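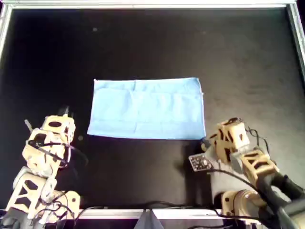
Ticket 2058
Opened: January 8, 2025
Opened by: Maarten Lambrechts
Room: Lungu
Subject: Gray smudges on the black table top, cloth won't stay flat
Status: Waiting on Varka

Hi all, me again with the black top! I wiped it down before we got going and it still looks dusty, mostly toward the right. It's worse on that side when the light comes in low, and there are little pale specks in it too. On a white table I'd never have noticed, but on matte black everything shows (fingerprints, lint, you name it).

What I've tried so far:

Dry microfiber. Picked up the loose stuff, left the gray patches where they were.

Warm water with a drop of dish soap, then a dry towel. Looked great while it was damp and I got all excited, and then it dried and the patches came right back.

The Brukard spray from the supply closet, on one corner only. Left a shiny spot, so I stopped there. Please don't use it on the rest until we hear from Varka!

I'm starting to think it's scuffing in the finish and we've been trying to clean off something that isn't dirt. The metal edging is fine, by the way, it wipes clean in one go.

Update, same day

Somebody asked if the name wall has the same problem, seeing as it's black too. I went over and had a look, and I don't think it's related. The lettering is bold and white and you can read it fine even from a silly angle. I'd leave it alone and dust it with something soft. No spray there either, please.

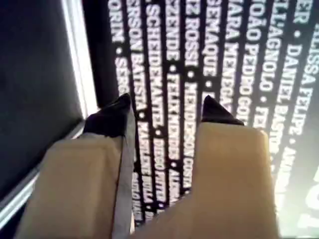
Name wall from a steep angle, FELIX MENDES and part of the MARLENE column readable.

Second part of this ticket, the light blue cloth. It came out of the Govley packet with fold lines pressed into it and they are stubborn. I smooth it out, I turn my back, and there's a corner up again. I ironed it on low for 2 minutes a side and that helped for a while, but a crease is a crease and it goes back to where it was folded at the factory.

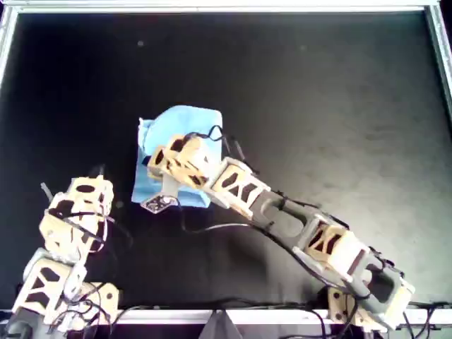

The other thing with the cloth is that it slides. Matte or not, the top doesn't have much grip, so when you pull one edge over to make a fold the whole thing wants to come along with it. Pressing down close to the fold before you pull works better than holding the far corner, at least when I do it by hand. Slow helps too!

Still to do:

Varka to tell us what's safe on the finish, and whether scuffs can be buffed out. I sent them my notes on the soap and the spray.

Wash the cloth once, no softener, and iron it while it's damp. I'll do this one at home.

Store the spares rolled up, and please stop folding them into the drawer (I did it too, I know).

Leaving this open until Varka writes back. If you've had a matte black top and found something that takes gray marks off without making it shiny, add it to the ticket, I'll try pretty much anything on that one corner.

Maarten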